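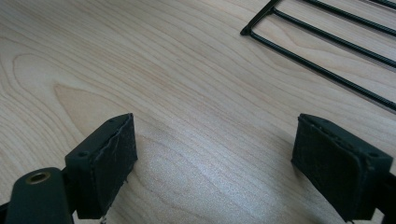
Jobs & Calls > Calls for Participants

I'm looking for people who grew up speaking two languages at home and now catch themselves forgetting one of them. If your grandmother calls and you have to stop and hunt for the word for "spoon," please keep reading!

I run a small oral history project called Ziltuter, and this spring we're recording kitchen-table conversations with families in Dokthorpe and Flundulbridge. We have 64 recordings so far (mostly from the Dokthorpe side, so Flundulbridge people, I'm begging you). I'd love to have more before we close the list at the end of March.

Home | Calls | Archive | Contact

What you'd be doing: you sit down with me for two sessions, the first one short and the second one as long as you feel like talking. I'll ask what got spoken at dinner, who scolded you in which language, what you sing to your own kids if you have any. There's no test and I won't correct your grammar - mine is a mess in both of my languages anyway. Bring a relative if you want to. The best hour I've recorded so far was two sisters arguing over what their mother called the drain in the sink.

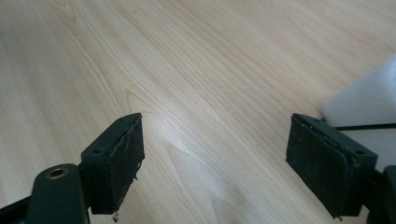 One past participant, Bermúdez, wrote to me afterward that the first ten minutes felt stiff and then the old words started coming back faster than they could be said, including a few that probably shouldn't be in any archive. They stayed in.

You need to be 18 or older and live close enough to get to one of the two towns. Any pair of languages is fine, and so are dialects your cousins insist don't count. You don't have to be fluent in both anymore. Rusty is great, rusty is sort of the point. 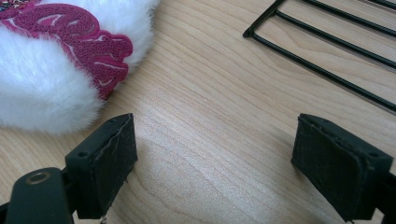

We pay $13 for the short session and $40 for the long one, plus bus fare, and you get a copy of your recording to keep. Evenings after 6 p.m. work best for me but I can do mornings - just tell me. To sign up, use the contact form and put your two languages in the subject line. I answer everybody, sometimes slowly.

436 shares | 13 comments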